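Right, I've finally finished the washing-up liquid experiment I started in November, so settle in, this is a long one

Background: we moved to Flarkholm and the water here is HARD. Kettle looks like a cave after a fortnight. Everything that drains on the rack ends up with those chalky spots and I'd had enough

My neighbour Jurgita Jaunzems swears by soda crystals in the bowl first. She's lived here for ever so I tried that before anything else. It did help with glasses, bit rough on my hands though – wear gloves

Then I went through Sikoron, the green one everybody buys. Lovely smell, loads of bubbles, and the spots came back the same as ever. It's fine on grease! Just no good for what I wanted 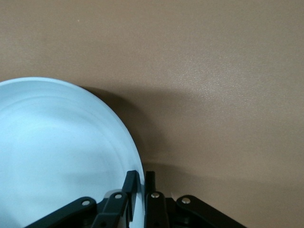

Next up was Zirport, which you can only get in the 400 ml bottle from the hardware shop. Hardly any foam, so you keep thinking you haven't put enough in and squirt more. Don't. I got through the first bottle in no time and it was my own silly fault

Rinsing matters more than the brand, I reckon. I used to leave things standing in suds and call it done. Now it's a quick rinse in the hottest water I can bear, then straight on with a tea towel before it dries by itself

And yes, I know, my gran would say the same thing and she never bought anything fancier than a block of soap

Somebody asked about vinegar. Tried it, about a capful in the rinse. Works nicely on glasses but the kitchen smelt like a chip shop all evening, and Rimantas Kütt next door but one tells me it's not kind to rubber seals, so I've stopped

Tea towels then. The Ramanauskas linen ones are pricey but they don't leave fluff. Wash them a few times before you use them (no softener!!) or they just push the water about

So for now I'm sticking with Zirport, a proper hot rinse and linen. Kettle's still a disgrace – descaler tips very welcome, especially if they don't involve lemons, I've already done lemons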